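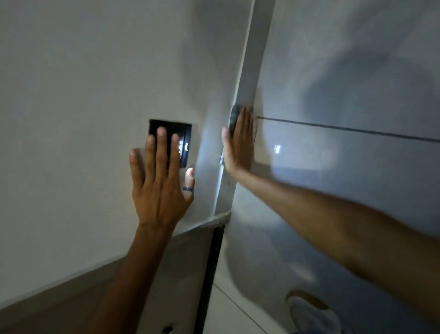
Birthe Bergmann wrote back that a word list with no sound files is only half a word list, and that we should say so near the top. So: there is no audio in this release. What you get is spelling, meaning, place and source, for words that people use for parts of a house and for everyday jobs in it.

# Josurik House Words

Josurik is a small collection of household words from two neighboring valleys, Nenunura and Lakusham. It has 363 entries. Most are nouns (door, sill, latch, corner, step), with some verbs such as *to bank a fire* or *to prop open*. The current version is from July 2026 and replaces the older spreadsheet, which had broken accents in the source column.

## Files

- `entries.csv` – one row per word
- `sources.csv` – one row per speaker or notebook, linked by `source_id`
- `variants.csv` – other spellings, linked by `entry_id`
- `CHANGES.md` – short notes on edits

All files are UTF-8 with Unix line endings. Excel will open them, but use the import dialog or the accented letters will come out wrong.

## Columns in entries.csv

| Column | Meaning |
|---|---|
| `entry_id` | Stable number, never reused |
| `headword` | Main spelling |
| `pos` | noun, verb, adj, phrase |
| `gloss` | Short English meaning |
| `valley` | N, L or both |
| `room` | Where the thing is found, if it has a place |
| `source_id` | Link to `sources.csv` |
| `sure` | y, n or blank |

`room` was filled in late and is blank for most verbs. `sure` is marked *n* when two sources disagree on the meaning. A blank means no one has checked, so don't read it as a yes.

## Where the words come from

There are 20 sources. Four are handwritten notebooks, and the rest are speakers who were interviewed at home. The notebooks are older and lean toward kitchens and barns. The largest of them is the Le Goff notebook, which gave 78 of the headwords by itself. Its writer used a private shorthand for vowels, and we have kept the original form in `variants.csv` next to our reading of it.

Speakers were asked to walk through their own homes and name things as they went. This worked well for doors, windows and stairs. It worked badly for anything modern. Most people used the English word for a dishwasher or a thermostat, sometimes with a local ending, and those words are left out unless at least two people used the same form.

## Spelling

Neither valley has a standard spelling. We write long vowels double and mark stress only when it changes the meaning. The Nenunura form is the headword when both valleys have the word. That was a coin flip and says nothing about which form is older.

The letter *h* at the start of a word is kept even where Lakusham speakers drop it. If you are matching against other lists, strip it first on both sides.

## Known problems

- Several words for "corner" overlap. One means the inside of a corner, one the outside, and a third seems to cover both. Glosses for these are short and should be longer.
- `pos` is unreliable for phrases that start with a verb.
- Two notebook pages were stuck together and read late. Their entries carry high numbers and are out of alphabetical order.
- Verbs are thin on the Lakusham side.
- Glosses are in English only. A few speakers gave better ones in their own words, which are in the `note` column of `sources.csv`.

## Using it

Fine for teaching, crossword making, dictionary work and comparison with other lists. Please don't use it to count how many speakers know a word. Most entries have one source, and we didn't go back and ask the others.

Names of speakers have been replaced with numbers. Some asked to be named and will be, once the consent forms have been sorted out.

## License

CC BY 4.0. Credit as "Josurik House Words" with the version month.

## Corrections

Open an issue with the `entry_id` and what you think is wrong. If you grew up with a different word, say which valley and, if you can, which village. The next round of edits is planned for October. Spelling fixes go in sooner.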